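Clearing and washing the floor of a shared workroom: what is the correct order of work?
Last updated: August

Ronja Sundqvist

I am responsible for the upkeep of a ground-floor workroom in the Clullton building and would like advice on its floor.

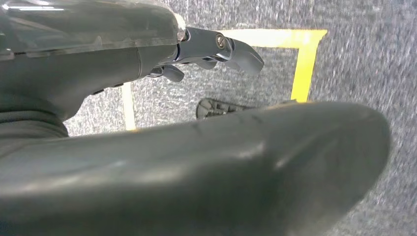 The room measures 300 square feet and is in use on most working days until late afternoon. Our present arrangement is that the floor is swept each evening and washed at the end of the week by whoever is assigned to the duty. The written instruction dates from before my appointment and consists of a single line: "Sweep, wash, leave to dry."

Two problems have been reported to me. First, a dull film can be felt underfoot within a day of washing, and shoes leave prints in it. Second, fine grit collects along the base of the walls and under equipment that stands on the floor and cannot easily be moved. It is then carried back across the room by foot traffic.

We use Luster floor concentrate, diluted in a bucket, and a string mop supplied by Bråten. The concentrate is measured by eye. I do not know what finish, if any, was applied to the floor in the past, as the records were not kept.

I would be grateful for guidance on the following: whether the film is likely to come from the product or from the method, how the floor beneath fixed items should be treated, and how long the room should be closed after washing. I intend to replace the single-line instruction with something that new staff can follow.

Magnus Rutherford

The film you describe is in most cases detergent residue. I would look at the measuring before anything else. Concentrate poured by eye is almost always poured too generously, and a string mop that has not been well wrung will deposit the excess evenly over the whole floor. When the water dries, the detergent remains. It is slightly tacky and holds dust, and the prints follow.

I would suggest removing the existing residue once and then changing the weekly routine.

For the removal, sweep and vacuum thoroughly, then wash the floor with plain warm water, changing the water as soon as it becomes cloudy. It may be necessary to go over the floor twice. If the water in the bucket foams although no product has been added, residue is still coming up and the work should continue. Test a small area by the door first. As the finish is unknown, please do not use a stripper or any abrasive pad until someone has identified it.

The weekly routine may then be written as follows.

Remove chairs, bins, loose cables and anything else that can be lifted. Do not drag items.

Vacuum the edges with a narrow nozzle before sweeping the middle of the room. Many people do this the other way around and push the grit to the wall, where the mop then turns it into a gray paste.

Measure the concentrate with a cup, following the label. Keep the cup tied to the bucket handle.

Wash in sections, starting at the wall farthest from the door. Rinse the mop between sections and wring it until it no longer drips.

Go over the floor a second time with clean water if the label calls for rinsing.

As to fixed items, a wet mop should not be pushed under anything that carries power. Use a flat, dry microfiber head on a low handle, followed by the same head slightly damp. The person responsible for the equipment should be asked beforehand whether it needs to be switched off and should confirm when it is safe to reach beneath it. I would put this in the instruction in plain words, together with the name of the person to be asked. Staff who are uncertain tend to leave the area alone, and the grit builds up there for months.

With a well-wrung mop, a room of your size should be dry in around 20 minutes. Ours takes longer in humid weather. Close the room until the floor is dry to the touch in the corners - the middle always dries first - and leave the wet floor sign in place until then.

A mat inside the entrance will reduce the grit considerably. It should be vacuumed every day that the room is used.

Sixten Rønning

Change the mop. We had the same trouble with string mops and it stopped after we went over to flat ones. The Fedov ones are fine, others are probably fine too. Wash the heads without fabric softener.

I would also not wash the floor at the end of the day if people are still coming in for their coats. We begin at 7 in the evening and the door is locked by 8.

Torunn Wikström

I agree with the greater part of what Mr. Rutherford has written and would add one point on scuff marks, which have not been mentioned but will become more visible once the film has been removed.

Dark marks from shoe soles and rubber feet can usually be lifted with a damp cloth and light pressure. A clean, dry tennis ball rubbed over the mark is also effective. Melamine sponges should be used with restraint, as they are mildly abrasive and may leave a dull patch on a coated floor. I would ask staff to note the position of any mark that does not respond and to leave it for the next periodic clean.

With regard to the records, it may be worth writing to the firm that last held the cleaning contract. Ours was able to supply the name of the floor finish from an old invoice.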